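# Chapter 5: Dressing and Finishing the Bed

The previous chapter dealt with the frame and the mattress. This one covers the layers laid on top, in the order in which they go on, and the placing of pillows at the end. The method follows the one set out by Keir Urquhart for the housekeeping course at Hirkbridge and later revised by Mhairi MacLeish.

## 5.1 Terms

A *base layer* is any sheet or protector held under the mattress. A *top cover* is the outermost flat layer, quilted or plain. A *sleeping pillow* carries the head at night and has a removable case. A *loose pillow* is any other pillow or bolster kept on the bed by day.

Quilted covers are stitched through all layers to stop the filling from moving. The stitching runs in rows, and the rows give a reliable guide when the cover is being straightened. Printed covers are harder to judge by eye — large scattered motifs draw attention away from the edges — and should be set by the stitching alone.

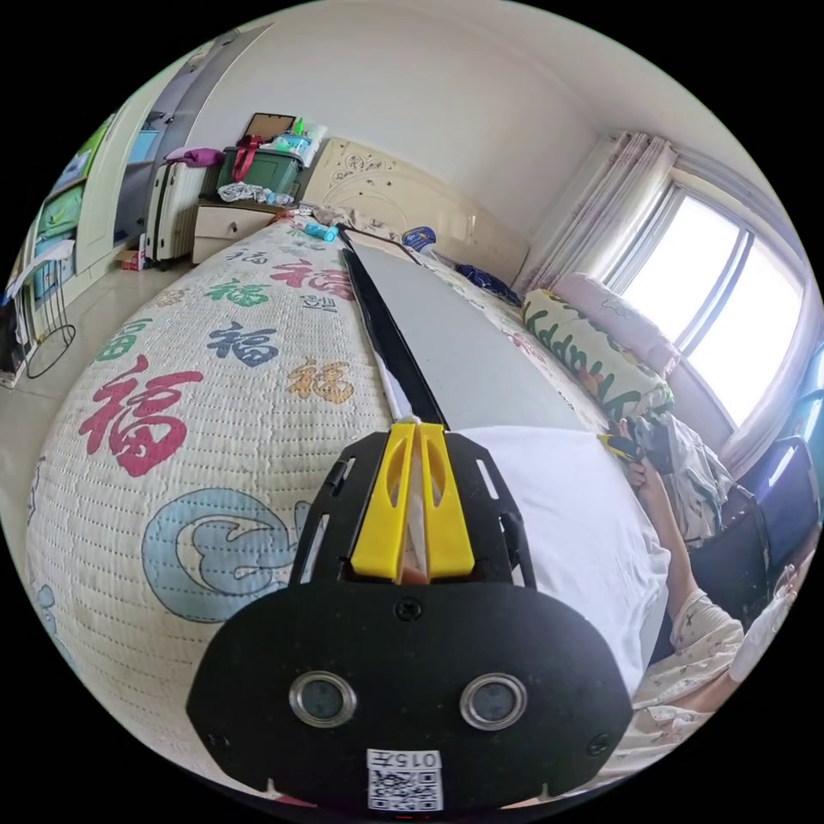 A cover printed with characters or lettering has a right way up, which must be settled before it is spread. The character 福, common on household textiles, is a case in point. Where the print is repeated in several colours and sizes, check more than one repeat, as some designs turn individual motifs on purpose. The care label is a poor guide to direction; its position varies between makers.

Pillows go on last. Sleeping pillows lie flat with the open end of the case facing away from the door. Cylindrical pillows are placed along a side or across the head, with any wording facing outwards. A soft pillow that will not stand unaided is leant against a wall or the headboard.

## 5.2 Order of work

1. Clear the bed and inspect the base layer.
2. Spread the top cover from the head end.
3. Straighten the cover by its stitching, working down one side and then the other.
4. Place the sleeping pillows.
5. Place the loose pillows.

Steps 2 and 3 are treated in full in Section 5.3, with the corrections needed for covers that have shrunk unevenly in the wash.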